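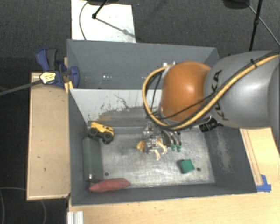
Vaner hand coffee grinder, review after long use
By Madalena Carvalho
Oct 12, 2019

I bought the Vaner in December, in the sales, and I promised to write about it when I had used it enough to have an opinion. Several readers have written to remind me of the promise. I apologise for the delay. A grinder is a thing which shows its character slowly, and in the first month I would have written a different review, much more enthusiastic in some points and too severe in others.

First I should say how I drink coffee, so that you can judge if my experience is useful for you. In the morning I make filter coffee for two persons, in a plastic cone with paper filters. In the afternoon, if I am at home, I use a small moka pot. I do not have an espresso machine and I did not test this grinder for espresso. The manual says that it is possible. If it is the reason you want to buy it, please look for another review.

Before the Vaner I had a Callix, the small one with ceramic burrs. I used it for many years and I have nothing bad to say about its price. But the grind was never even. When I poured the coffee on a white plate I could see dust together with pieces as big as coarse salt, and in the cup I had bitter and sour at the same time. In the last year the handle also began to jump off the shaft, always in the middle of the work, and once it landed in the sink with the beans.

What you receive

The box is brown cardboard with very little printing, which I like. Inside are the grinder, the handle with its wooden knob, a brush, a cloth bag and the manual. The manual is in four languages. The English one is correct, the Portuguese one was made by somebody in a hurry, and in one place it tells you to wash the burrs with water while the English text says never to do this. Follow the English.

The body is steel, with a band of rubber in the middle where you hold it. Empty, it weighs 653 grams on my kitchen scale. You feel this weight immediately when you come from a Callix. My mother, who has arthritis in both hands, lifted it once and gave it back to me. For her it is not a suitable product, and I think it is right to say this early in the review.

Setting the grind

The adjustment ring is under the burrs, inside, so you must unscrew the cup to reach it. It makes clear clicks. You close it completely until the handle does not turn any more, and from that point you count the clicks going back. For my filter I stay at 22 or 23, for the moka pot at 12. The manual proposes for the moka a finer setting, but with it my pot made a long angry noise and the coffee came out burnt. I went back little by little until it was good.

There are no numbers on the ring. It is my largest complaint. If you grind for only one method you put it in its place once and forget it. If you change two times in the day, like me, you have to count each time, and if the telephone rings while you are counting you must close it and begin again. My solution was a small dot of nail varnish on the ring and another on the body. It works, although after some weeks of handling the dot became thin and I had to paint it again. A company which makes such precise clicks could also make a small mark.

Daily use

The hopper takes enough beans for my two cups in one filling, but only with dark or medium roasts. Light roasts are harder and denser and they go in easily, but the turning is much heavier. With an Ethiopian coffee that I bought from Henriques I had to stop in the middle and change hands. The result in the cup was very good, I only want to be clear that it costs some effort. If you drink mostly light roasts and you are not strong in the wrists, try one in a shop before you decide.

With the medium roast of the same shop the work is pleasant. The handle turns in a regular way, without the small blockages that I had before, and the knob is big enough for the palm. The lid stays closed. The noise is low. I can grind in the kitchen at six in the morning with the door closed and my husband does not wake up, and he wakes up for everything.

Static electricity is a problem in dry weather. When I open the cup a part of the coffee stays on its walls and some of it jumps to the counter. I read in many places that you should put one drop of water on the beans before you grind. I was afraid for the steel, but I tried it with a wet teaspoon handle, stirring the beans once, and it helps very much. I have not seen any rust. I would not do it with more water than this.

The rubber band is the part I like least. In the beginning it was tight. Now, if my hand is warm, it turns a little on the body when I grind hard coffee, and then I must hold the steel above it. I wrote to Vaner in September and they sent me a new band in an envelope, without asking for a receipt, with a short polite letter. The new one is tight again. I will see for how long.

Taste

I do not trust myself completely in this matter, because when we pay a lot for something we want it to taste better. For this reason I asked for help from Pak-hei Tseng, who lives on the floor below mine and worked for many years in a tea company, and who does not care at all about grinders. I made him the same coffee with the Callix and with the Vaner, same water, same weight, in two equal cups, and I did not tell him which one was which. We did it on three different mornings. Each time he preferred the Vaner. He said the other one was "muddy at the end". On the third morning he asked if we could please finish with the test, so my research stops there.

For me the difference is bigger in the filter than in the moka. In the filter the water now passes at the same speed every day, and the coffee is sweeter when it becomes cool. In the moka pot I notice a difference only with fresh beans. If you use only a moka pot, and you buy your coffee in the supermarket, I believe you can keep the grinder you have and spend the money on better beans.

Cleaning

It comes apart without tools. The first time I was nervous, because there is a small spring and a washer that must go back in the correct order, and the drawing in the manual is the size of a stamp. I took a photo with my telephone before I removed each part and I recommend you to do the same. I brush the burrs every week and I open everything once in the month. The coffee dust collects mainly behind the lower bearing, and there the brush from the box is too thick. An old toothbrush, cut short, enters better.

Do not put rice inside to clean it. I know that many people do it. The manual says in all four languages that it cancels the guarantee, and here at least the Portuguese is clear.

Compared with the Tanley

Before buying I hesitated between the Vaner and the Tanley, and a friend lent me her Tanley for two weeks in the summer, so now I can compare. The Tanley is lighter and nicer to look at, and it has the numbers on the outside, as it should be. You can change from filter to moka in one second. The handle folds, so it goes in a small bag. For travelling I would choose it without thinking.

But it is slower, and I found more dust in the coffee. The cup is fixed with a magnet and it fell two times when I lifted the grinder too quickly, the second time on the carpet. The Vaner has a screw thread, less elegant, and it never fell. At home I prefer the thread.

Price

I paid 222 euros with the discount. The normal price is higher and changes from one shop to another. It is a lot of money for an object with a handle. A cheap electric grinder costs less, and does the work while you make the toast. I had one before the Callix, and I did not like the noise, nor the smell of the motor, nor the coffee. But I understand well the person who chooses it.

Spare parts are sold separately, and this was for me an important argument. Burrs, bearings, knob, band, lid, all can be ordered one by one. The shipping is slow. Henriques keeps the burrs in the shop but not the rest.

My opinion

I would buy it again, and I would be annoyed again by the ring without numbers. It is suitable for somebody who makes filter coffee every day at home, for one or two persons, and who has healthy hands. For four people I do not recommend it, you would need to fill it twice and the guests are waiting.

Good: even grind, solid, quiet, screw thread on the cup, spare parts, polite customer service.

Less good: heavy, no numbers on the adjustment, rubber band that turns, static in dry weather, small drawing in the manual.

A correction to my text on paper filters: I wrote that the unbleached ones do not need to be rinsed. A reader disagreed, I tried both ways with the new grinder, and she is right, there is a taste of cardboard. Please rinse them. The next review will be the gooseneck kettle, when the replacement lid arrives.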